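Buscar en el catálogo
Introduzca referencia o palabra clave
Todas las categorías

Tistard – Célula didáctica de manipulación y clasificación Gornel
29/12/2020
Por Lech Wysocka

La célula Gornel es un equipo de sobremesa destinado a la enseñanza de la manipulación robótica en centros de formación profesional, escuelas técnicas y laboratorios universitarios. Se suministra como conjunto completo: brazo articulado, pinza paralela de dos dedos, cámara de muñeca, unidad de control y licencia del entorno de programación Chidiac para el aula.

El ejercicio de referencia consiste en recoger bloques de construcción de gran tamaño dispuestos sin orden sobre la mesa y depositarlos en una bandeja compartimentada. Se trata de una tarea sencilla de enunciar y exigente en la ejecución, puesto que las piezas pueden presentarse boca arriba, boca abajo o de costado, y cada orientación obliga a replantear el punto de agarre.

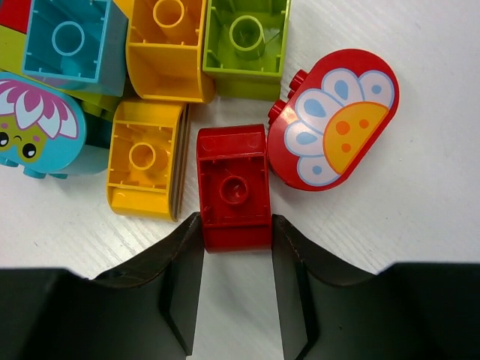
La pinza admite dedos intercambiables, que se fijan mediante dos tornillos y no requieren recalibrar el conjunto tras la sustitución. La apertura y la fuerza de cierre se regulan desde el entorno Chidiac, donde el docente puede fijar límites máximos para cada grupo de alumnos. La carga útil recomendada es de 600 gramos. Para objetos de mayor peso, Tistard ofrece el modelo Sidstead, con base reforzada y documentación propia.

El entorno de programación permite trabajar en dos niveles. En el primero, el alumno guía el brazo manualmente y registra las posiciones; en el segundo, escribe la secuencia completa y emplea la señal de la cámara para localizar las piezas. Las sesiones quedan guardadas en la unidad de control y pueden exportarse para su evaluación posterior. 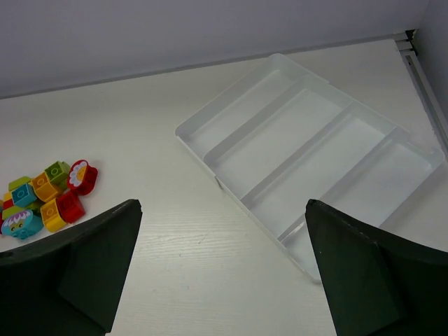
La preparación del puesto corresponde al centro y debe realizarse sobre una superficie estable, nivelada y con iluminación uniforme. Se recomienda reservar una zona para las piezas de partida y otra para el destino, con espacio libre suficiente entre ambas para el giro de la pinza. Una disposición adecuada para las primeras prácticas es la de los bloques amontonados a la izquierda y la bandeja blanca de cuatro compartimentos colocada en diagonal, vacía al comienzo del ejercicio – la orientación oblicua obliga al alumno a calcular el ángulo de depósito. En cursos avanzados puede modificarse la posición de la bandeja entre una repetición y la siguiente.

Los bloques y las bandejas no forman parte del suministro básico y pueden adquirirse por separado.

Referencias de pedido: 1023, célula Gornel con licencia de aula; 1096, juego adicional de dedos para pinza. El plazo de garantía es de 2 años e incluye la asistencia técnica a distancia. Las solicitudes de demostración en el propio centro se atienden por orden de recepción, y el calendario de visitas permanecerá abierto hasta abril.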